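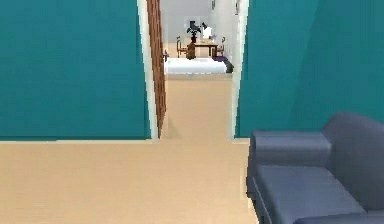
Teal walls, open wooden door

Pasadura list
Subject: Re: Season 3 episode order on the Tavares set
Date: 25 October 2022

> I got the Tavares box in the mail last week and started season 3 over the
> weekend. On my discs the harbor episode comes before the one with the
> wedding. I have always watched them the other way. Did they change the
> order, or is my memory bad? Also, the harbor episode felt short. I thought
> there was a longer talk between the sisters on the ferry.

Your memory is fine. The box uses production order for season 3 and broadcast order for the other seasons. There is no note on the case or in the booklet. I wrote to Tavares in June to ask whether a correction was planned and got a form reply.

For anyone who has only the box, the affected episodes are all on disc 2. Watch the wedding first and then the harbor. If you go by the disc menu, the older sister is already living in Dusport before she tells her family that she is leaving, and the phone call at the end of the wedding makes no sense. The rest of the season can be watched straight through.

I don't think production order is wrong for every show. For this one it is, as the writers moved the wedding up after the harbor episode was already finished and then shot new lines to make it fit. Those new lines are in the version on the box, so what you get is the broadcast edit in the production slot.

As for the ferry talk, you are right that it is missing. The harbor episode runs 3 minutes short on disc. The full scene was in the first broadcast and on the old Kadow tapes. What is left is the start of the talk, a cut to the gulls, and then the ferry docking. My guess is that it was trimmed for the song playing on the ferry radio. The same song is in the bakery episode in season 2, and it has been replaced there with a piano piece. I have no proof of this beyond the two scenes sharing the song.

Somebody asked off list if the streaming copy is any better. It has the ferry scene, with the original song, but the picture is cropped top and bottom and the closing credits are squeezed. The order there is correct. I would use the streaming copy for the harbor episode and the discs for everything else.
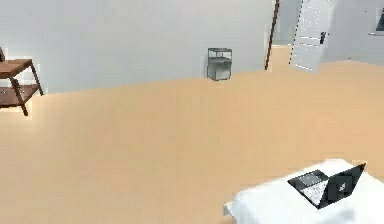

OTHER PROBLEMS WITH THE BOX

Subtitles on disc 2 run late starting with the second act of the wedding. Turning them off and on again fixed it on my player until the next chapter break.

The booklet says the show has 119 episodes. That counts the two-hour finale as one. If you have an older guide that says 120, both are using the same material.

The commentary listed for the Dusport episode is on the bakery episode instead. It is the right commentary, recorded for the Dusport episode, so it doesn't match what is on screen. You can play the audio from one and the picture from the other if you have the patience. Start them both at the title card.

The Kadow tapes had 11 trailers spread over the run. The box has none of them.

I still have the tapes for season 3 and can check specific scenes if anyone wants a comparison. Please send the episode title along with the scene, as the numbers don't match between the two releases.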